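Posted 22 October 2020 under Cell Practice Kits

**Esstead Kitchen Bench Practice Kit, part no. 688**

We put the Esstead kit together for teams who already have a pair of arms on a bench and would now like everybody on the shift to run them the same way. You get a bound practice book, a set of bench cards, table markings and a year of updates from us here at Vunholm (and yes, you may ring us with questions, we enjoy them!). 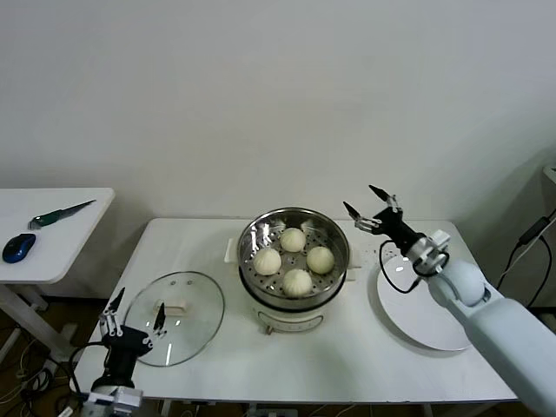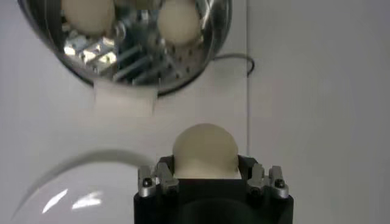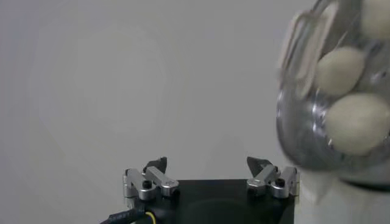

## What the book covers

There are 19 practice sheets, and each one fits on a single page so that it can be pinned up where the work happens. Steamed buns and eggs turn up a good deal, being soft or breakable and easy to come by, and most of what you learn on them carries over nicely to other kitchen handling.

- **Reach and clearance.** Mark the sweep of each arm on the tabletop before anything is set out, and write down where lids and plates are to be parked.
- **Cables.** Check the slack at every joint through the full motion. A loop that hangs over a plate or past the table edge gets looked at again after each change of layout.
- **Sharp tools.** Knives are listed on the setup card with a named spot for each, outside the marked sweep.
- **Grip limits.** Start low on force with eggs and step up slowly, noting the value that holds.
- **Clear and shiny bowls.** Reflections can fool a wrist camera, so teach these positions from more than one angle and keep the room lights as they were.
- **Hot equipment.** Trial the whole routine with the steamer unplugged first, and keep hands out until both arms are stopped.

## What's in the box

- Practice book, spiral bound, wipe-clean pages
- 6 bench cards
- Floor and table marking tape, two colors
- Sign-off log with carbon copies

## Fit with your own rules

The kit sits underneath your site risk assessment and whatever standards apply where you are, and it doesn't replace either one. If you use the Warrier log sheets or the Botis shift planner, the numbering matches both, so you won't be copying things out twice.

First print run is 2,023 copies. Orders placed in October ship with the spare card set included.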